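About Us | Our Story | Lab Supplies & Training

Skaretti started with two benches, a borrowed sink and a great many test tubes that never seemed to be where we had left them. We have grown a good deal since those days, and moved from Iltton to the bigger rooms on Vainio Street, but we still care about the same small, everyday things — a clean white table, a rack that stands steady, and a cap that goes back on the tube it came from.
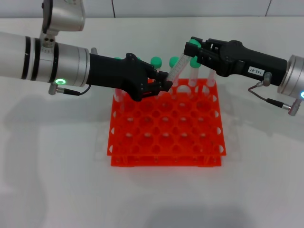 Do you sell racks one at a time? Single racks are fine, and so are big orders, and the price per rack stays the same up to 70.

Our catalog now runs to 521 items, from caps and clear plastic tubes to the racks themselves, and every Wednesday we open our teaching room to local schools, who come to learn how to handle, label and put away tubes properly. It's a part of the week we all look forward to, noisy as it gets! If you're ever near Tostano, our second shop is there too, and you would be very welcome to stop in and say hello.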